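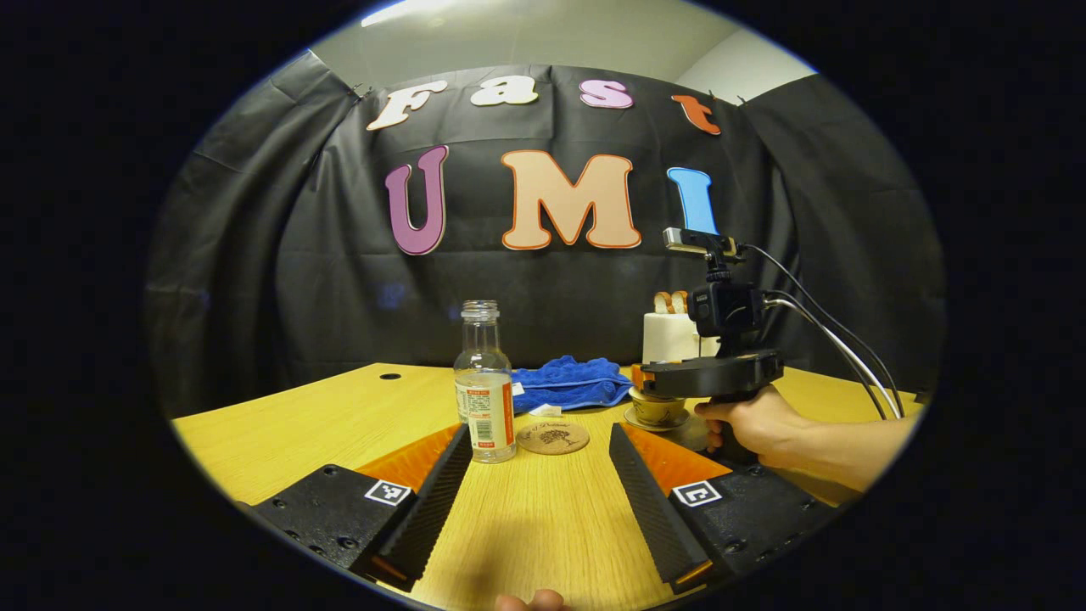 Tea and toast at the long table

3 min read

Back in February I gave in and started keeping a page for the everyday stuff — the cups, the cloths, the bits of crockery that never get a page of their own because they aren't fancy enough. Well, they're getting one now! We had tea and toast things out at Adcombe on Wed 18 April.

I should say I'm very fond of a pale wooden table. Everything looks cleaner on it (crumbs excepted), and you can put the plainest white cup down and it looks as if you meant it. The one at Adcombe has a couple of little round holes in the top, which I've grown to like, though I do keep losing pen lids near them.

The cork coaster is the other thing I'm soft about. It's got a dark tree on it and some curly writing, and I've had more messages about that coaster than about any of the teapots I've shown on here. I'm afraid I don't know where you'd get one now. Mine came in a mixed box from a sale in Avitside, along with a gravy boat and far too many egg cups, and I only wanted the box for the egg cups. 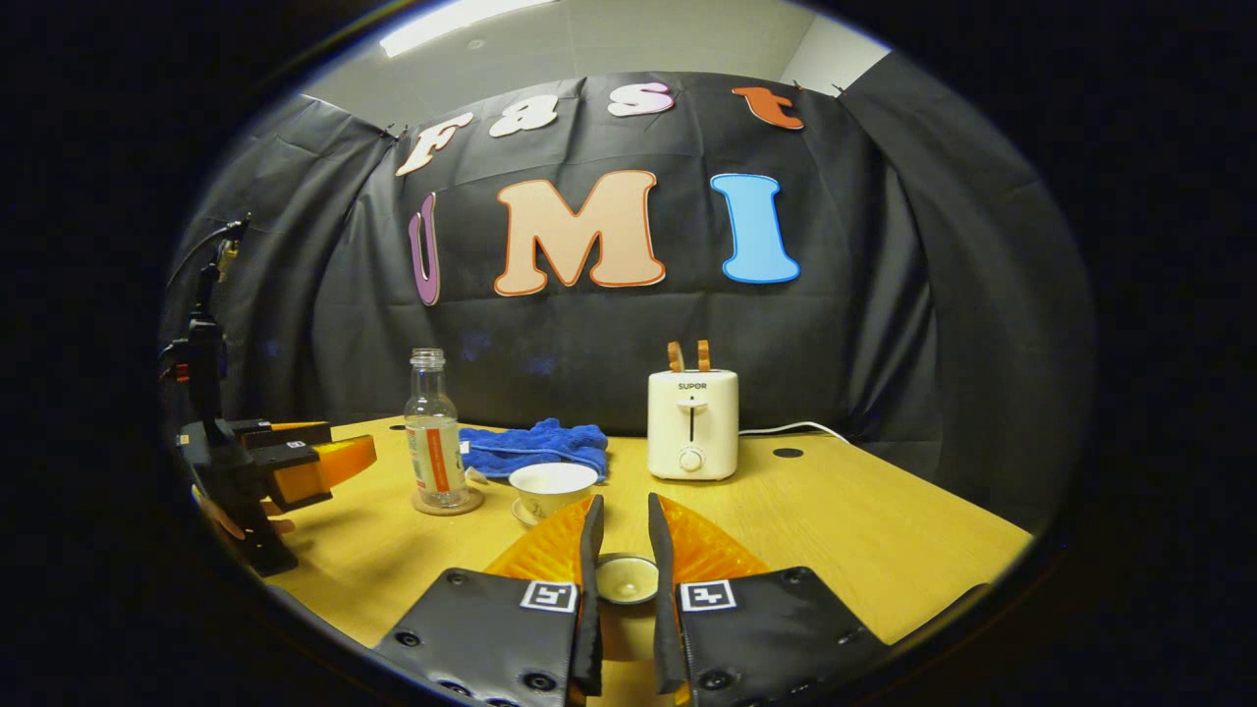

White cup and saucer, a small dish in front, and the cream SUPOR toaster with two golden slices up. The blue cloth is microfibre and never folded, sorry.

I do like a toaster with rounded corners. The square steel ones always make me feel I'm in a works canteen, whereas this sort sits nicely next to china. It's a lever and one round knob, and that's as much as I want to think about before breakfast.

As for the cups, I go back and forth. White is lovely with anything, but a small brown one on its own brown saucer feels cosier to me, especially for something strong and dark. If you've got room for both, have both!

Somebody asked how big this collection of pictures has got. It's 1,677 now, with 118 of them just teacups, so I may need to have a word with myself. Jugs next — I've got the spotty ones from Mastiren still wrapped in newspaper in the hall.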